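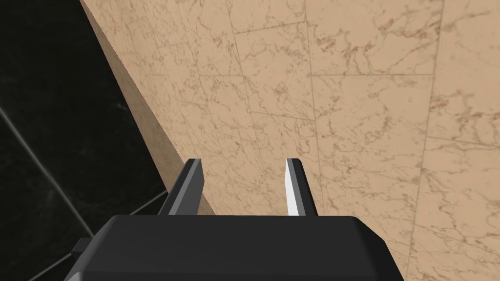

The left gripper over the marble surface in the simulator, fingers open.

Robotics club: the kitchen task, week by week

The club's fall project is a two-armed robot that works in a kitchen. The kitchen exists only in the simulator, and so does the robot. Members drive it from the lab computers, record what they do, and use the recordings to train a program that tries the same job by itself. This report covers the work up to November 25, 2024, and lists what is left before the break.

The task

We are entering the simulation division of the Grivenico Challenge, which is held in April. Teams get the same robot and the same set of kitchens, and they choose one task from the list. We picked "move a cup from the counter to the sink." It is one of the shorter tasks on the list and it uses both arms: the left one picks up the cup, the right one turns the faucet handle out of the way if it is blocking the sink.

A run counts if the cup ends up in the sink standing or on its side, and nothing else gets knocked to the floor. The time limit is 40 seconds of simulator time. The kitchen changes from run to run. The counters can come up as wood, plain white, or stone, and the floor can be light or dark. The cup moves too, within a set area of the counter.

The software

We run everything in Giltik, which the school already had on the lab computers for the engineering class. The club's own code sits on top of it. It has been named Jin since last year, after the folder it was first saved in, and changing the name now would break too many paths.

Jin does three jobs. It starts a kitchen, saves the camera views and joint positions while someone is driving, and plays a saved run back so it can be checked. The fourth job, running the trained program, was added in October and still crashes if the window is resized. Please leave the window alone until that is fixed.

There is one camera on each wrist and one on the head. The wrist cameras have turned out to matter most. Early on we trained with the head camera only to save disk space, and the arm would get close to the cup and then close its fingers beside it. With the wrist views added, the fingers line up much more often.

Recording

As of this week we have 153 usable runs. We recorded more than that, but runs get thrown out if the driver bumps the counter hard, pauses for a long time, or takes the cup by the rim. The rim rule was argued over. Taking the cup by the rim works fine when a person is driving. The trained program copies it badly, and the cup slips when the arm swings toward the sink.

Imani Nyanda has recorded more runs than anyone and wrote the driving notes that are now taped up next to the first computer. The main points are these:

Bring the gripper in with the fingers already open. Do not open them on the way down.

Come in from the near edge of the counter and stop short of the cup. Wait one beat, then go forward.

Keep the wrist level. If you have to tilt it to reach, back off and move the base.

Close slowly. The simulator does not like fast contact and the cup may shoot off across the counter.

If a run goes wrong, stop and restart it. Do not try to rescue it, even if you think you can.

New drivers should do ten practice runs with saving turned off before recording any. Write your initials in the log even for runs you think will be thrown out. We have used those to find out which kitchens give people trouble.

The stone counters

The stone counters have been the main problem for the last three weeks. The trained program did reasonably well on the plain white ones and poorly on the marble, which has a lot of brown veins in it and tile seams running across. Our first guess was that the fingers were hitting the seams. They were not. The seams are only part of the surface picture and have no height at all.

What seems to be happening is that the program is distracted by the pattern. When the cup is a light color, it stands out clearly on wood and fairly well on white, where it has a shadow. On the marble it does not stand out, and the arm wanders. We had only a few marble runs in the training set, so the program had hardly seen any.

Two changes were made. We recorded a batch of extra runs on marble counters only, and Jin now picks a random surface each time it starts a kitchen, where before it went down the list in order and most people quit before reaching the stone ones. The second change took four lines of code and should have been made in September.

The edge of the counter also came up. On several playbacks the left gripper came down with one finger past the edge and caught the side of the slab on the way forward. Drivers were doing the same thing when the cup was placed far to the left. The fix for now is in the driving: move the base over first. We are looking at whether to add a check in the code as well.

Results so far

Our last full test was 78 runs of the trained program on kitchens it had not been trained on. A little under half counted. That is better than in October, when we were happy to see the cup leave the counter. Most of the failures were missed grasps. A smaller number were drops over the sink edge, and in a couple the right arm turned the faucet when it did not need to and ran out of time.

We do not have a separate score for marble yet. The test script did not save the surface name. It does now, so the next test will show whether the extra runs helped.

Training

Training takes most of a night on the one computer with a good graphics card. It has to be started before the lab closes and it cannot share the machine, so do not log in to that computer if there is a note on the monitor. Skorkeck, the repair shop on the next block, has offered us a used card for a second machine. It needs a bigger power supply than we have. If anyone has one at home that is not being used, bring it in or tell Imani.

What is left before the break

Record more marble runs, mainly with the cup on the left side of the counter.

Record on the dark floors. We have very few, and the wrist camera sees a lot of floor when the arm is near the counter edge.

Fix the window crash.

Clean up the run log. There are two people using the same initials.

Write the first page of the challenge report, which has to explain the task, the cameras, and how runs were chosen.

Joining

New members can still join. You do not need to have programmed before. Driving is the job we need the most people for, and it can be learned in one afternoon. People who would like to work on code should read through Jin's save and playback files first, then ask for a small fix to start with.

The club meets after school in the computer lab, Room 535. Bring headphones if you plan to drive, and a drink with a lid or no drink at all.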